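# Clearing and Checking Your Gutters Before Autumn

Updated 14th June, after another winter of emails about damp patches.
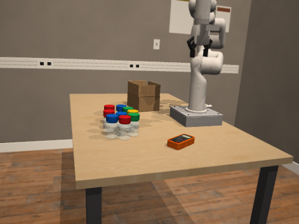
Gutters are the part of a house most people think about only while standing underneath one that has stopped working. If yours haven't been touched since you moved in, assume the worst and wear old clothes. The job takes a dry morning, a second person and a tolerance for things that used to be leaves. You'll want somewhere flat to lay your tools out, and a plain light wooden table on two metal legs does nicely, as long as it isn't one you are expected to eat off later. Put an old sheet over it first. Brackets roll, sealant oozes, and pale wood remembers everything.

## What you need

- A ladder with a stand-off, so that it leans on the wall and never on the gutter
- Thick gloves
- A plastic scoop, or a milk bottle cut at an angle
- Two buckets, one for muck and one for rinsing
- A garden hose
- Gutter sealant and a few spare brackets

I use a Wekavari scoop, which cost more than a scoop should and is no better than the milk bottle. Ivar Dahlgren, who did the roofs along our road in Kemness for years, swore by an old soup ladle.

## Clearing out

Start at the downpipe end and work away from it. Stuff a rag in the top of the pipe before you begin, and remember that you have done so. I once left mine in for 11 days and blamed the rain.

Scoop the muck into the bucket. Don't fling it over your shoulder, however good it feels, unless you dislike whoever is holding the ladder. Move the ladder often. Leaning out for one last handful is how people end up meeting paramedics.

Once a run is clear, take out the rag and hose it through from the far end. Water should head for the downpipe at a steady pace. If it backs up, the pipe is blocked lower down, and drain rods pushed up from the bottom will usually shift it. Stand to one side when it goes.

## Checking the fall

A gutter needs a slight slope. My run is 13 metres long and had sagged in the middle, so half of it had become a pond. Tie a string line between the two end brackets, set to the fall you want, and look for any bracket sitting below it.

1. Unclip the gutter at the low spot.
2. Undo the bracket and move it up to the line.
3. Screw into fresh timber. The old hole will not hold, whatever you tell yourself.
4. Clip the gutter back and run the hose again.

Brackets on plastic guttering want to be no more than 80 cm apart on my sort of roof, according to Aarne Miettinen, who fitted it and has been right so far. Check the instructions for your own.

## Leaky joints

Wipe the joint dry, lift out the old rubber seal and clean the grit from under it. Fit a new one if it has gone hard. On metal gutters, scrape out the old sealant and run in a fresh bead, then leave it for as long as the tube says.

Look at it all again at the end of September, when the sycamore next door has started sending over its contribution.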